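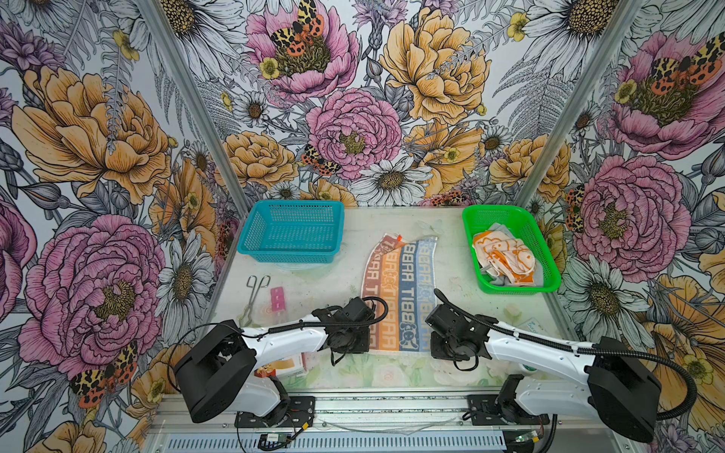 Ronton, 2024-06-24

Section 8. Setting up the towel task

1. Lay the striped towel in the center of the table, between the two arms.
2. Leave both mesh baskets at the back, turquoise left, green right.
3. Start with the grippers above the towel, then run the Postuler script.

Note: The club handout promises a clean fold in 40 seconds. We doubt it - time your own runs and write down the failures too.

Caution: Keep hands outside the posts while the arms have power.

Moradi Robotics Club - Room 385 - Back to top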